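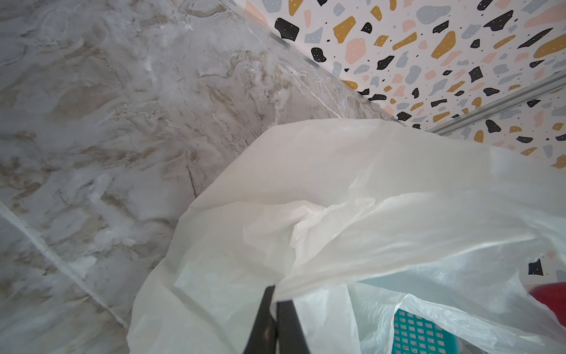
4. Perception and grasp settings

Section 3 got both arms talking to the Clinduso controller. This section sets up the grasp planner for thin, wrinkled and see-through items. Read it before trusting any score the Padow software shows you. A high score means the planner likes its own answer. It does not mean the grasp will hold.

4.1 Load the profile

1. Open Planner, then Profiles, and load "film_and_basket".
2. Set the control port to 1207. The port field accepts any number and reports "Connected" for most of them, so check for live joint values as well.
3. Set the depth filter to 2. The default was tuned on cardboard boxes and tends to erase plastic film.
4. Set the grip force limit to 36 percent.
5. Press Save, close the profile and open it again. If the force limit has gone back to its default, save it from the command line.

CAUTION: The force limit is enforced in software only. Keep the emergency stop within reach during every trial.

4.2 Check the fruit labels

1. Turn on the wrist view and the label overlay.
2. Place the fingers inside the basket and hold the arm still.
3. Compare each label with what you see. Fix wrong labels by hand before you plan. 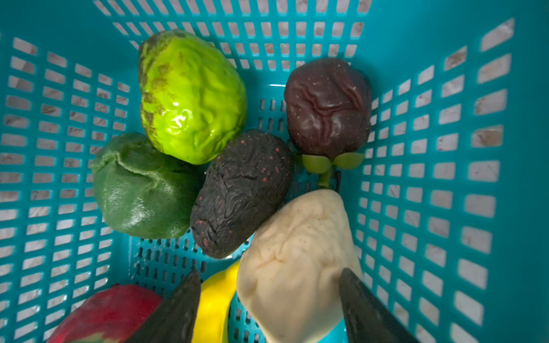

Figure 4-2. Wrist view of a basket with mixed artificial fruit.

Note: The Medari label set is sold as covering all common produce. Expect trouble with dark, wrinkled items and with anything partly hidden. Raising the confidence cutoff hides the bad labels from the screen, and the planner still uses them.

4.3 Run a two-arm trial

1. Assign one arm to the bag and the other to the basket.
2. Set speed to 40 percent.
3. Choose Plan Only and watch the whole preview. The Nazarenko collision checker treats a bag as a solid block unless "soft body" is ticked, and even then its idea of where the plastic goes is a guess.
4. Choose Execute.
5. Save the log, whatever the status bar says. "Success" is written when the path ends, with or without anything in the gripper. 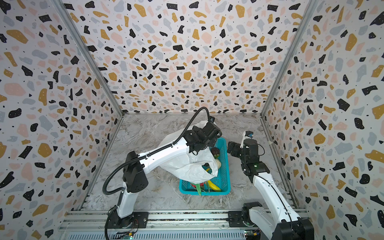 Can I skip the preview once a plan has worked a few times?
Keep running it. The planner starts from a new random seed on each run, so the next path may be quite different from the ones you watched. To repeat a known path, load it from the log and use Replay.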